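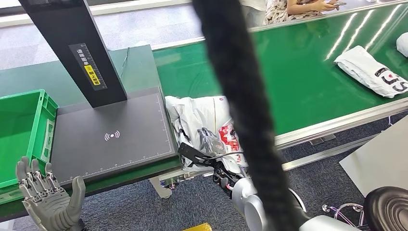 *Stemau, February*

# Parcel intake: how the label side affects a scanning bench

Our project looked at the first bench in a small parcel room, where mailer bags are scanned and put into crates. The course asked us to pick one work step and describe it well enough that another student could set it up again. We picked the label step.

## The bench

The worktop is green with a metal edge. The scanning station stands on it and has a flat pad and a tall black upright. The pad has ruler marks on two of its sides, so a parcel can be checked for size in the same spot. The instruction on the upright is in Chinese and says, more or less, to place the shipping label face up. A green open crate stands to the left of the pad.

We kept the crate on the left for the whole project. In the first plan, which we called Nirine after the folder it was saved in, the crate was on the right and parcels had to cross the pad twice. We dropped that plan after one Thursday.

## Materials

Plastic mailer bags made up most of our stock. They are light and easy to stack but they do not lie flat. A half-filled bag bunches up in the middle and the label folds with it. Boxes gave us almost no trouble and we left them out of the main test.

Test labels were printed on plain white paper. We printed 500 and used fewer than half. The rest are in the Magalhães cabinet with the spare tape.

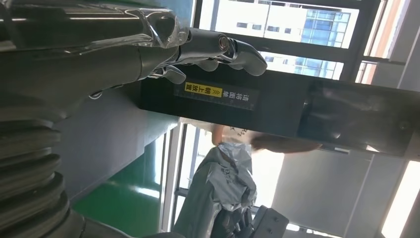 *Fig. 2. A printed sheet held below the scanning station, with the face-up reminder on a yellow sticker.*

## Method

We ran 200 bags in each of two rounds. In round one the bags came out of the crate in any position. In round two they were turned label up before they reached the bench. A bag was marked as failed if the code did not read on the first try. It was then smoothed by hand and scanned again, and the second try was not counted.

## Results

Round one had 17 more failures than round two. Most of the failures we wrote a note for had a fold running through the code. Glare was the second cause, mainly on shiny bags.
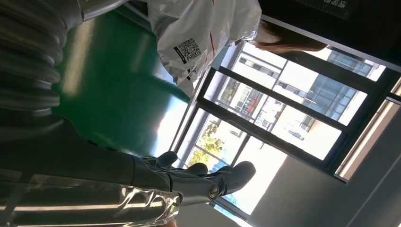

Light in the room was harder to control than we planned for. The bench plan from Nanerov that we started from assumes a room with no daylight, and our readings changed between morning and afternoon. The big window is the main source, and the glossy green floor throws white streaks of it back up into the room. We tried turning the pad a little away from the glass. It seemed to help but we did not run a full round that way, so there is no number for it in this report.

## What we would change

- Put a flat weight or a clear sheet on soft bags before scanning.
- Add a blind to the window and repeat both rounds.
- Write down the time of day for every bag. We only did this in round two.

The original goal was 2,000 bags over the term. We did not get near it, and the next group should plan for a smaller number and more notes per bag.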